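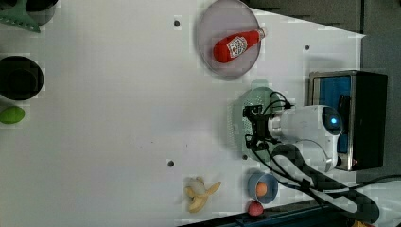 Ketchup is going to be the thing that decides this whole kitchen set, I'm fairly sure of it now. Shaimaa wants the tabletop laid out like somebody's real lunch and I want it laid out so you can find things, and we went back and forth on it all through the Jiston list. For now the red bottle lies on its side on the round plate, which I like more than I expected – it's the first thing your eye goes to! The banana with its peel splayed open has a patch of table to itself, and the orange fruit gets the little blue bowl (Krum keeps calling it a peach, I've given up). Apple can go anywhere as far as I'm concerned.

Still to sort: the old Radwan crate has 40 pieces in it and we use maybe a third. Youssra says keep the lot until March. Fine, but then I need a shelf.
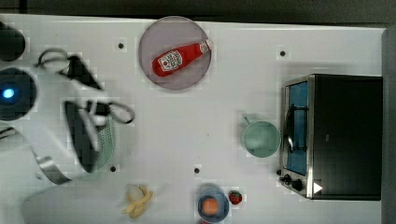
Brernau, September 8, 2019

Toaster oven layout today. Mint mug right by the oven door, strawberry next to the blue bowl, bottle on the plate same as ever. I'd like the mug further left, because anybody wanting that door open will have to shift it first. Ask Hazem if he minds – he drew the plan. Also the Zetesix labels: we're at number 892 and the roll is nearly out, so order 100 more. Janelle has the login.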